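From: Harvey MacPherson
To: Windley Film Society projection list
Date: Wednesday, June 5, 2024
Subject: Re: Subtitle timing on the Avcı feature

Duygu Yalçınkaya wrote:
> The file from the distributor plays in the small room but the
> subtitles come up late, and they get later as the film goes on.
> By the last reel they are well behind the speech. Umut tried a
> fixed offset and it only helped for the first few minutes. Is
> the file bad or is it our server? Orhun has the same copy in
> Relwood and says he sees it too.
>
> Also, does the Plurkisville print have burned-in titles?

It is the file. A constant error would point to the offset, but an error that grows is a frame rate mismatch. The subtitles were timed against a 25 fps master and the picture you have runs at 24. Over a feature of 100 minutes the gap comes to roughly four minutes by the end, and no single offset will fix that.

What to do:

1. Open the subtitle file in a text editor and check the last entry. The copy I have ends at entry 774. If yours stops earlier, it is a different version and you should tell me before going further.

2. Multiply every time code, in and out, by 25/24. Most subtitle editors have this under "change frame rate." Set the source to 25 and the target to 24. Do not apply Umut's offset first.

3. Save under a new name. The server caches by file name and will keep loading the old one.

4. Check at three points: the first line of dialogue, the ferry conversation near minute 65, and the last line before the credits. If the first is right and the last is wrong, the ratio was applied backward.

Line breaks are a separate matter. Şükran Kılıçarslan's translation keeps to two lines throughout, but the conversion tool in the booth wraps long lines again and sometimes makes a third. Turn off automatic wrapping before you export.

On the second question, the Plurkisville print has burned-in titles in English. They are an older translation and differ from Şükran's in many places, so please don't run both. If you borrow that print, leave the subtitle track off.
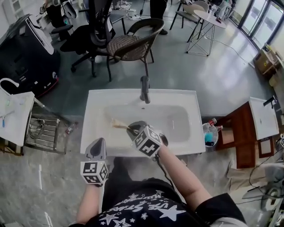
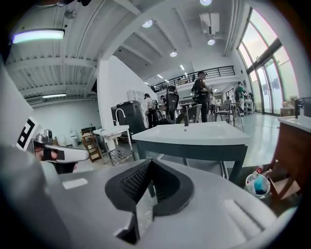

Orhun, your copy needs the same conversion. I would prefer that each venue does its own and compares the result, as the Relwood server reads a slightly different format and I can't test it from here. Send me the first and last time codes when you have them.

The January trailer reel is not affected. It has no subtitle file.

Harvey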